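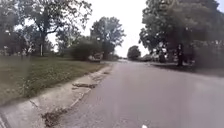

A residential street with a cracked section of sidewalk along its left side.

Dorkutmont to Begin Walking Its Sidewalks, Block by Block

Sunday, April 15, 2018

Spring has come to Dorkutmont at last, and with it the dog walkers, the strollers, the kids on scooters and all the other people who spent the winter looking out of the window and waiting for a dry afternoon. It also means that a good many residents are getting reacquainted with the sidewalks, and with the spots where you have to watch your feet.

The town will start its first full sidewalk survey in more than a decade this month, going block by block through the older neighborhoods and grading every stretch of concrete. The work has been given to Tutitz, a small engineering firm that did the drainage study on the east side of town, and it should be finished before school lets out for the summer.

Anyone who has lived here a while will remember that the last survey ended up in a binder at town hall and was mostly consulted when somebody fell. The public works office would like this one to be more useful. Each block will get a grade from 1 to 5, with 5 meaning the walk needs to be taken up and poured again, and the grades will go on a map that residents can look at from home or at the library (the front desk will have a printed copy too, for those of us who still like to spread a thing out on a table).

The push for a survey goes back to February, when the town opened a phone line for sidewalk complaints and received 217 calls before the month was out. Some callers reported raised slabs, others wrote in afterward with long and rather lovely letters about the route they take to church or the bus stop and which side of the street they have learned to use. Tree roots came up again and again. So did the freeze and thaw of a hard winter, and delivery trucks that pull up over the curb.

Roots are going to be the touchy part, as they are in every town with big old shade trees. People here love their maples, and they also love being able to push a wheelchair past them. The public works office says it will look at bending the walk around a trunk or using a ramped section before it considers taking a tree down, and that the owners next door will hear about it by mail first.

Then there is the question of who pays. Under the current rules, homeowners are responsible for the sidewalk in front of their property, and plenty of people find that out only when the letter arrives. The council is looking at a change under which the town would cover the full cost on any block graded 5 and split the bill on blocks graded 4. Everyone applying for a repair permit this year will pay a flat fee of $100, whatever the size of the job, and the fee will be waived for households already getting help with their property taxes.

Small fixes will not wait for the map. A crew from Zedov, the paving contractor, will be out on weekdays grinding down raised edges of up to 2 inches, starting near the elementary school and working toward the river. The grinding is loud and a bit dusty, so you may want to close the front windows and bring in the wash if you see the truck turn onto your street. Parking will stay open, though drivers are asked to keep clear of the orange cones.

Residents who missed the phone line can still report a bad spot. Cards are available at the library, the post office and the counter of the Ji bakery, where there is also a box to drop them in, and a cinnamon roll if you get there early enough. Please write down the nearest house number and which side of the street you mean. Cards will be collected every Friday until the survey is done.

Contact the newsroom | © 2018 Dorkutmont local news. All rights reserved. | Back to top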